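Noémie Carrier
9/11/22

Thread on the ferry trip to Nzioka, for the people who asked how we did it. I'll keep each post short.

1/ We went in August, three of us: me, my sister Karine, and Trevor Desjardins, who drove most of the way. The plan was nine nights on the island and no flights at all.

2/ The drive to Mirent took a full day. Mirent is the last town before the ferry and most people go straight through it. We stayed one night because the morning boat loads early and I didn't want to drive in the dark.

3/ Tickets. You can buy foot passenger tickets at the dock. Car tickets you can't, or not in August. I booked ours in the spring and paid for the later return, then had to change it. The change fee was $30. Read the fare rules before you pick a date.

4/ The crossing is slow. Bring a sweater even if it's hot on land. The inside deck has seats and one snack counter, which closed halfway over. Karine slept on the floor with her head on a backpack and says it was fine.

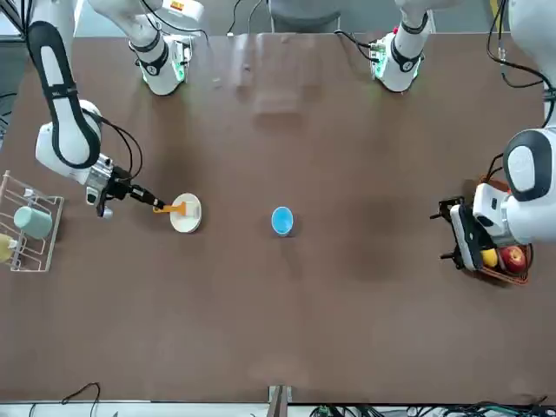
5/ If you get seasick, sit low and near the middle of the boat. Trevor sat at the front for the view and regretted it. He didn't eat again until we were on land.

6/ Getting off takes longer than you'd think. Foot passengers go first, then cars by row. We were in the last row. Our host had been told the wrong time, so he waited for us at the dock. His name is Tekle Gebremichael and he rents out two rooms above his house in Plustonetti, on the west side.

7/ Plustonetti has one main street, a bakery, a hardware store and a small beach with gray stones. Wear shoes you can swim in. The water is clear and cold. We swam before breakfast most days and had the place to ourselves until midmorning.

8/ The big walk on the island is Zamton, the hill in the middle. The sign at the bottom says 1,808 feet. The path is easy to follow but there's no shade on the upper half and no water anywhere. We started at sunrise and were back down for lunch. I would not start later than that in summer.

9/ At the top you can see both coasts. It was windy enough that we ate sitting behind the marker stones. We met Hậu Doãn up there, who was walking the whole island end to end with a tent. He told us about the north beach, so we changed our plans and went there the next day.

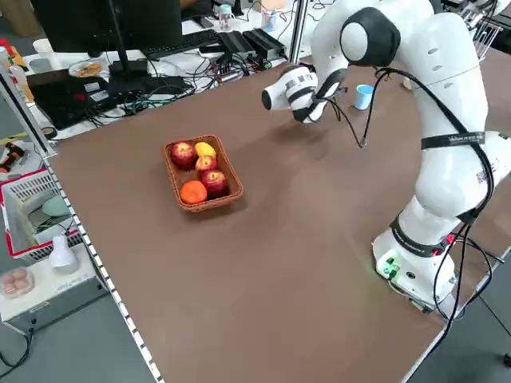
10/ The north beach has no store, so pack lunch before you leave Plustonetti. The bus runs twice a day and the ride is 20 minutes. There is one stop, at the top of the steps. We took bread, cheese and fruit. Apples and oranges hold up well in a hot bag, and a basket like that one, with three apples in it, would have covered us for the day. Peaches were a mistake.

11/ Money. Bring cash. The bakery and the bus don't take cards, and the only machine was out of order for two of our days there. Rooms were the biggest cost, then the ferry, then gas.

12/ What I'd change: fewer clothes, a better flashlight, and two nights up north with a tent. Karine would skip Mirent. Trevor would like a plane.

13/ Several people asked if you need a car once you're there. We used ours three times. If you're staying in Plustonetti you can leave it on the mainland and take the bus. The lot at Mirent is behind the ticket office and fills up early.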